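Laying the table, one grip at a time

On Tuesday evenings the ground floor of Marine, a converted chandlery two streets back from the harbour, smells of toast and warm electronics. The toast is for the students. The electronics belong to Seol, the robotics club that meets there from six o'clock until the building shuts, and which has spent most of this year trying to teach a robot arm to lay a picnic.

It sounds like a doddle. Put the plate here, put the fruit on the plate, stand the sauce beside it. Any four-year-old with a toy kitchen has the job mastered before lunch! But the club's members, who range from first-years still getting lost on campus to a couple of finalists who ought to be writing up, will happily tell you how many ways there are to pick up a pretend orange slice badly. You can come in too low and jam a finger into the table. You can pinch the rim and send the thing skidding. You can lift it beautifully and then let go a hand's width above the plate.

The picnic is their entry for Cedis, the student contest that takes place each March. Teams get a white table, a set of toy food and crockery, and 3 attempts. The organisers choose the layout on the morning, so there's no point in learning one arrangement by heart. Seol came away from its first Cedis with 458 points, enough for a spot in the lower half of the table and a very cheerful train ride home. This year they want to do better, and they have a plan.

The plan is called Gemby. It's the club's own software, written over one long winter, and it learns from people. A student steers the arm through a task by hand while the camera at the wrist records, and Gemby works out how to copy what it has been shown. By the night I visited it had 2934 recorded goes to learn from, of which 743 were to do with a single item, the felt ketchup bottle.

Felt, I learned, is a swine. A hard plastic cup stays the same shape however you hold it. A soft toy gives under the fingers, and it can lean as it comes up. Squeeze it low and the top wanders off to one side; squeeze it high and the bottom swings about. The members talk about the bottle the way anglers talk about a certain fish. 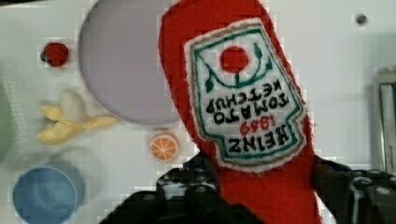 Soft things ought to come first in any beginner's course, according to Imogen, and she would scrap the hard blocks altogether. A block forgives you, she argued over the toast, and you go away thinking you understand gripping when all you have met is a cube. She wants new members on fabric from week one, even if it means a month of dropped vegetables.

Not everyone agrees, and the argument went on happily for a good while. The other camp holds that newcomers need a win on their first night or they won't come back for a second. For now the club does both: an hour of blocks, then straight on to the toy food, with someone more experienced sitting alongside.

I had a go myself. Steering the arm is a lovely, odd feeling, a bit like writing with the wrong hand. Moving sideways came quickly. Judging depth did not, and I closed the fingers on thin air several times before I got hold of a banana. There was a small cheer. I put it down on the plate, more or less, and was told that my attempt would be kept, as Gemby can learn something from clumsy drivers too.

What I liked best was how much of the evening had nothing to do with code. Two people were deep in a discussion about which way up a label should go, and whether a judge would mind. Somebody else was redrawing the score sheet, which had grown so many columns that it no longer fitted on one page. A first-year was practising the same short movement, over and back, over and back, with the patience of a pianist at her scales.

By nine the toast had run out and the arm was back in its resting position. The layout for the following week had already gone up on the whiteboard: two plates, one bowl, fruit to the left, and the ketchup, underlined twice, at the far corner.

Seol meets at Marine every Tuesday in term time. New members are welcome at any point in the year and don't need to have built or programmed anything before.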